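Ticket: Label printer drops off the network after idle
Product: Gridia label station
Site: Tradesholm, packing room
Opened by: Halima Okoth
Assigned to: Etornam Agbeko
Status: Resolved

Halima Okoth
The label printer goes offline when it has been left alone over lunch. The queue shows "Printer not responding" and jobs pile up. Turning it off and on brings it back. It started after the office moved to the new switch. We print up to 900 labels on a busy day, so restarting it by hand is a problem.

Etornam Agbeko
Please send the network settings page. Hold the feed button until the light blinks, then let go. Also tell me if the PC can ping the printer while it is in the failed state.

Halima Okoth
Settings page attached. Ping times out when it fails. The address on the page is not the one the PC is using – last part is different.

Etornam Agbeko
Then the printer is picking up a new address when its lease runs out. The queue on the PC is still pointed at the old one. That doesn't explain why a restart fixes it, unless the old address is handed back at power-on. Ciarán, can you check the router log?

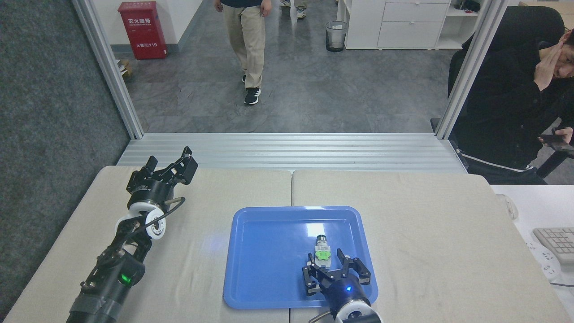 Ciarán Quinlan
Checked. The lease time was set to 2 hours when the switch went in. The router has a reservation for the printer but the hardware address in it has a typo, so it never matched. At power-on the printer asks for its old address and usually gets it. After idle it takes whatever is free.

I corrected the reservation and set the lease back to the default. Printer restarted once to pick it up.

Halima Okoth
Worked through the afternoon. Failed again this morning, but different: ping is fine, queue says paused.

Etornam Agbeko
Paused is on the PC side. Open the queue, clear the stuck jobs, then uncheck "Use printer offline". Turn off SNMP status on the port too – it can mark a sleeping printer as offline.

Halima Okoth
Done. Left it idle for 3 hours and then sent a batch of 500. All printed, no restart.

Etornam Agbeko
Closing. Reopen if it comes back, and include the settings page from before the restart.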